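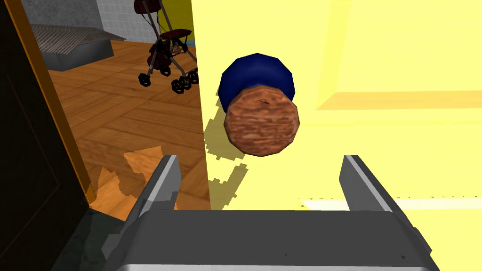

Canisters were the first thing we changed in the staff kitchen at Skollusa, and if you only take one tip from this page, take the one about canisters. We run the pantry and housekeeping for a block of serviced flats, and since October we've been sharing the work with a two-armed helper that fetches, puts away, and opens and shuts doors. Every job gets rehearsed in Vamine (our practice program, a whole flat drawn on a computer) before it comes anywhere near a real shelf. I love watching the rehearsals. You see the reach from right behind the fingers, and a dark blue container with a brown end, cork or wood by the look of it, is suddenly enormous and you realize how little you ever thought about picking one up! Round things with plain sides are a good place to start. Our old square tins with the fancy embossed lids went to the charity shop and I haven't missed them.

What follows is the list that's taped inside the pantry door, tidied up and with more chat in it. Most of it will make your own kitchen nicer to work in, arms or no arms.

Containers and lids

Pick one size and stick with it. Ours are 900 mL and everything dry goes in them: rice, oats, lentils, icing sugar, the good tea. Before, we had whatever people had brought from home, and putting away a delivery was a puzzle every single morning. With one size you can stack, swap and refill without thinking, and when a lid cracks you already have its twin in the drawer.

Leave two fingers of space between jars. Your fingers, I mean. Packed shoulder to shoulder they look lovely and you can't get one out without shuffling its neighbours. We lost a bit of shelf and gained it back by throwing out the duplicate paprika (we had a shocking amount of paprika).

Label the shoulder and the lid both. If the jar gets turned in the putting away, you can still read it from above. Grease pencil wipes off glass with a dab of dish soap, and masking tape peels clean if you get to it within a few months. After that, rub cooking oil into the leftover glue, wait through one cup of coffee, then scrape with an old plastic card.

Dry the outside before it goes back. A damp jar slides in your hand, and it slides in a gripper too. We keep a folded tea towel on a hook by the sink only for that, and it's the striped one so it doesn't end up on the floor under somebody's boots.

Tight cork lids: a tiny rub of food-grade mineral oil around the edge, wiped off again straight away. If a cork has gone crumbly, sand it lightly with fine paper, tap out the dust over the bin and give the jar a rinse before you fill it.

Doors, handles and the things behind them

Doors were where I got an education. You and I open a cupboard with a hip, an elbow, a toe, whatever's free. An arm wants a door that swings the same way every time and a knob with room around it. When Maximiliano Riquelme, our maintenance lead, went through the flats he found doors that stuck at the bottom, doors that drifted open by themselves, and one you had to lift and swear at. We'd all got so used to them we'd stopped noticing. Fixing them was meant to be for the machine's benefit and I think we got the better half of the deal.

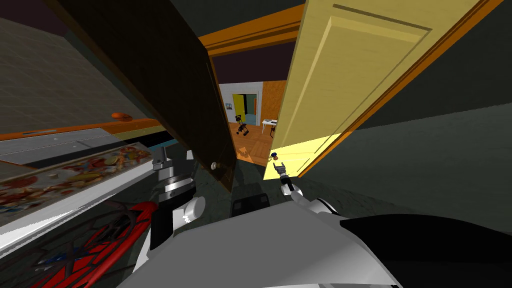

Rehearsing doors in Vamine: one gripper up beside the brown door's knob, the other low down by the yellow door.

Doors that stick along the bottom: rub a candle stub along the edge first. If it still drags, tighten the top hinge before you reach for the plane. A loose top hinge lets the whole door sag, and people shave off a good edge when all it wanted was a screwdriver.

Screws that spin and won't bite: pack the hole with wooden toothpicks and wood glue, snap them off flush, let it dry overnight and drive the screw back in. Maximiliano uses golf tees on the big hinges, and swears by them.

Doors that drift: take out one hinge pin, lay it on something solid, give it the gentlest tap with a hammer so it has the slightest bend, and put it back. The bit of friction holds the door where you leave it. Go easy, you can always tap again.

Loose knobs: look underneath for the little set screw. Half the wobbly knobs in our building needed a quarter turn with a hex key and had been wobbling for years. Check the small low knobs too, the ones you only use when you're already bending down with your arms full.

Keep the swing clear. Open each door all the way and put a bit of painter's tape on the floor where the corner ends up. Nothing lives inside the tape. We did it in the Gravska flats first, and the number of bruised shins went down on our side as well. Pull the tape up after a week or two; by then everyone knows the line, and tape left on wood floors gets gummy.

Counters and floors

Long floppy packages are the worst thing to leave lying on a counter. Anything printed and shiny that hangs over an edge will get knocked off by a sleeve, a bag or a passing wrist. Stand them up in a magazine file. Cheap ones are fine, and you can shove two side by side under most shelves.

Give stray objects a home near the door. Tennis gear, umbrellas, the tape measure, the odd toy left by a guest's kid. Ours is a shallow crate with a strip of drawer liner in the bottom, and it gets emptied at 4 in the afternoon whether it's full or not. A stroller gets its own parking spot, away from any door.

Wipe up sun-warmed drips before they bake on. Morning light comes in hard on our floors and I used to mop straight through the bright patch and see nothing. Mop with the light in front of you, never behind, and every streak shows. Changing direction cost me nothing and it's the tip I pass on most.

For wood block and herringbone floors, wring the mop until it hardly feels damp, follow the grain of one row, then come back along the next. Standing water gets down the seams and lifts the edges.

What's changed for the crew

I was asked to be fair about this part, so I'll try. The Tapia shift (that's what we call the late putting-away round, after the laneway behind the building) used to be the one everyone traded away. Heavy crates, high shelves, sore shoulders. The helper takes the plain repeat work on that round now and a person does the sorting, the checking and anything odd. My shoulders are thrilled!

We practised a lot first. Vamine ran 3,000 tries at the jar shelf before we let the real arms near our real jars, and somebody from the crew sat in on the reviews, which I'd recommend to any workplace doing this. Pantry people see things. Rosters and shelf plans are written by folks at desks, and it took a pantry hand to point out that the bottom shelf is where we kneel, so that's the last place you want an arm reaching over you.

The hours stayed the same, and we got that in writing before anything was switched on. Ask for that. The work inside the hours did shift. There's more checking of dates, more time in the flats talking to guests, and three of us have learned to set up a rehearsal, move the furniture about in it and read what comes back. I was sure I'd be hopeless at it. I grew up with one computer in the house and it was for my brother's homework. Now I'm the one who asks for the door to be tried half open, and open the wrong way, and with a chair left out.

Some of it is still a nuisance. The helper is slow. If you're in a rush you'll want to reach past it, and you mustn't, so build the time into the round and go do the kettle. Clear bags are still ours to deal with, and so is anything with a handle made of string. Putting a thing back a little to the left of its spot used to be nobody's business and now it's worth a note on the board, and a couple of the crew find that fussy. I found it fussy too until I had to cook for a full house and every single thing was where I put my hand.

A few small ones to finish

Stop button first. Show every new starter where it is before you show them the coffee, and have them press it.

Tie back long apron strings, cross them behind and knot at the front, ends tucked in.

Keep a paper copy of the shelf plan. Put it in a plastic sleeve and stick it inside the pantry door at eye height for your shortest person.

Write down what annoys you on the day it annoys you. We have a notebook on a string (yes, string, it's for people) and Maximiliano reads it on his rounds. The lid drawer, the tape on the floor and the low knobs all came out of that notebook.

Wash the gripper pads with warm water and a drop of dish soap while the machine is switched off and locked, then pat them dry with a lint-free cloth. Paper towel leaves fluff, and the fluff ends up in the oats.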